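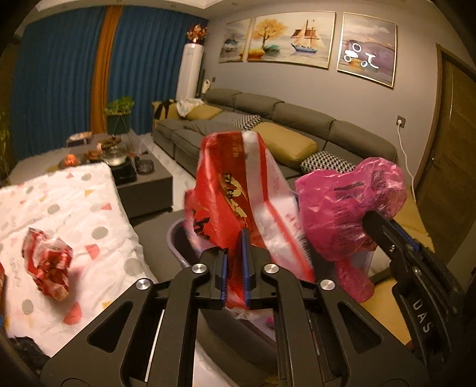 How to pair a Midine watch with a new phone

Changing your phone doesn't mean setting the watch up from nothing, provided you make a backup before you unpair it. These steps are for the Midine 2 with the Korkano app on Android. The menus on the first Midine are in a different order but the names are the same.

Before you start

Charge the watch to at least half. Update the Korkano app on the old phone, then open it and pull down on the home page to sync. If you have a lot of unsynced workouts this can take several minutes. Leave the app open until the spinner stops.

Step 1. Back up the watch

On the old phone, go to Device > Backup > Back up now. You need 400 MB free in your account. Watch faces, alarms and health records are saved. Music and bank cards are not, so you will have to add those again at the end.

Step 2. Unpair the old phone

Go to Device > Unpair and confirm on the watch. It will restart and show the language list. Don't pick a language yet.

If the old phone is lost or broken, hold the lower button on the watch for ten seconds and choose Reset. Anything recorded after your last backup will be gone.

Step 3. Set up the new phone

Install Korkano and sign in with the same account. Allow Bluetooth, nearby devices and notifications when asked. Now choose your language on the watch, tap Add device on the phone, and check that the code on both screens matches.

Step 4. Restore

Pick the newest backup from the list. Keep the two close together until the watch face comes back.

If it doesn't work

Error 226 means the phone still has an old Bluetooth entry for the watch. Delete it in the phone's own Bluetooth settings, restart both and go back to step 3.

Notifications missing? Turn off battery saving for Korkano. Some phones switch it back on after a system update.

Straps, faces and button shortcuts are covered on separate pages.

Written by Ivar Rønning. Last checked in February.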